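4. Essai comparatif des pinces avec la caméra de poignet

Dernière mise à jour : mars

Cette section décrit l'essai de prise à effectuer après le montage d'une pince sur le bras Kulora. Elle suppose que le bras est calibré (section 2) et que la caméra de poignet est raccordée au contrôleur (section 3).

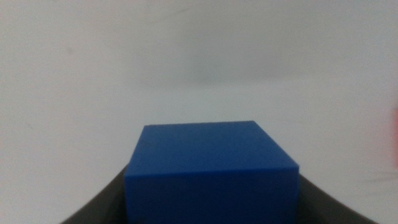
L'essai se fait avec deux jeux de doigts : les doigts courbes Yupanqui et les doigts droits Bultard. Les deux jeux se montent sur la même embase. Ne changez ni la vitesse du bras ni la position de la caméra entre les deux séries, sans quoi les résultats ne pourront pas être comparés.

4.1 Préparation

1. Mettez le contrôleur en mode manuel et coupez l'alimentation de la pince.
2. Montez le premier jeu de doigts. Serrez les vis en alternance, sans bloquer la première avant d'avoir engagé la seconde.
3. Rétablissez l'alimentation et lancez une ouverture complète, puis une fermeture à vide.
4. Ouvrez le flux vidéo de la caméra. Les deux doigts doivent apparaître en bas de l'image, un de chaque côté. Un léger flou sur les doigts est normal à cette distance.
5. Réglez la mise au point sur le cube d'essai, pince fermée sur celui-ci.

ATTENTION — Ne passez pas la main entre les doigts tant que le voyant du contrôleur est allumé. La fermeture à vide peut se déclencher jusqu'à deux secondes après la commande.

4.2 Série de prises

1. Posez le cube bleu sur le plan de travail clair, faces parallèles aux doigts.
2. Chargez le programme PRISE_A et fixez la consigne de force à 60 % pour la première série.
3. Lancez 52 cycles. Un cycle comprend l'approche, la fermeture, la levée, le maintien et la dépose.
4. Notez chaque glissement signalé par le contrôleur, avec le numéro du cycle.
5. Enregistrez la vidéo de la série sous le nom du jeu de doigts.
6. Coupez l'alimentation, montez le second jeu et reprenez à partir du point 3 de la section 4.1.

Remarque : avec les doigts courbes, le cube peut pivoter légèrement à la fermeture. Ce mouvement n'est pas compté comme un glissement si le cube reste tenu jusqu'à la dépose.

Remarque : si la détection de couleur perd le cube, vérifiez d'abord l'exposition. Le mode automatique convient mal aux fonds clairs — il assombrit les doigts et le seuil de contour devient instable. Passez en mode manuel et fixez le temps de pose à 4000 microsecondes.

4.3 Lecture des résultats

Ouvrez le journal de chaque série et relevez le nombre de glissements et la durée moyenne de fermeture. À Drarnstead, Lizeth Usuga et Sibusiso Maluleke ont obtenu 1579 millisecondes avec les doigts courbes. Un écart de quelques dizaines de millisecondes tient souvent au serrage des vis. Au-delà, refaites le calibrage de la pince avant de recommencer la série.

Si le contrôleur affiche le code E4 pendant la levée, arrêtez le programme, reposez le cube à la main et contrôlez le câble de la pince au niveau du poignet. Le passage aux autres objets d'essai est décrit à la section 5.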